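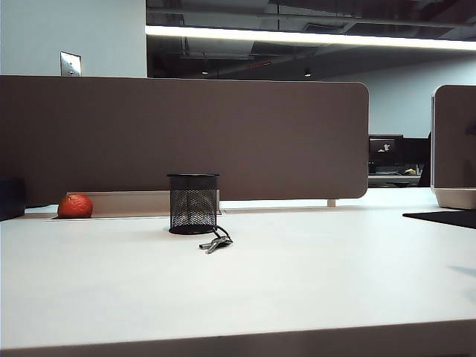 The Verton wrist kit is sold as a complete package for recording manipulation examples: one gripper with a small camera at the wrist, one fixed camera on a clamp, a sync box, and the Stemadport recording software. We bought it to gather training episodes for a pick-and-place policy on ordinary office desks. The fixed camera has a wide enough view to cover a full desk, including a mesh pencil cup, a set of keys beside it, and the far side of the room through the gap between two privacy panels. That last part matters. Background outside the workspace gets into every episode, and the software has a crop tool but no mask tool.

Setup took 50 minutes on the first desk and 19 on the second. The clamp is solid and held its position through three days of recording. The printed guide skips the hand-eye calibration step and sends you to a web page, where the board size is given in inches in one table and millimeters in the next.

Recording is the best part of the kit. Press the pedal, run the task, press again. Each episode is saved with both video streams, joint positions, gripper width, and a text label. Labels are typed once and carried forward until changed, so a new instruction entered late will leave a run of wrongly named episodes behind it. Francine Hiebert relabeled 10 of ours by hand on Thursday. A batch edit exists, but only from the command line.

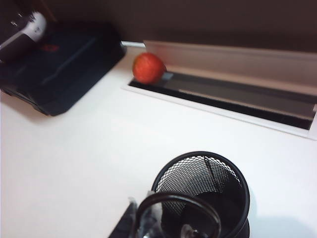
Exposure is the weak point. Both cameras ship with auto exposure on, and a white desktop pushes the wrist view darker as the gripper comes down. We locked exposure and white balance before keeping any data. The setting is stored per session and not per camera, so it has to be checked after each restart.

The wrist camera also sees a good deal of the gripper itself. For training this is acceptable, as the fingers give the model a fixed reference, but the mount has no tilt adjustment. Small objects close to the fingers can be hidden in the last part of the approach. Colton MacLeod tried the Grastia angled bracket and got a clearer view of the contact point, at the cost of a new calibration.

Export to the Melnyk format worked without changes. Time stamps between the two streams stayed within one video interval in every episode we checked. Dropped images are logged but not flagged in the viewer, so read the log before training.

Good: sync, pedal, clamp, file layout.
Bad: label handling, exposure defaults, fixed mount angle, guide.

Recommended for a lab that already has someone comfortable with a terminal. Firmware 3 is the version tested.

4 comments | 12 shares

This site uses cookies to remember your settings. Accept | Manage

Contact | Copyright Bench Notes | Back to top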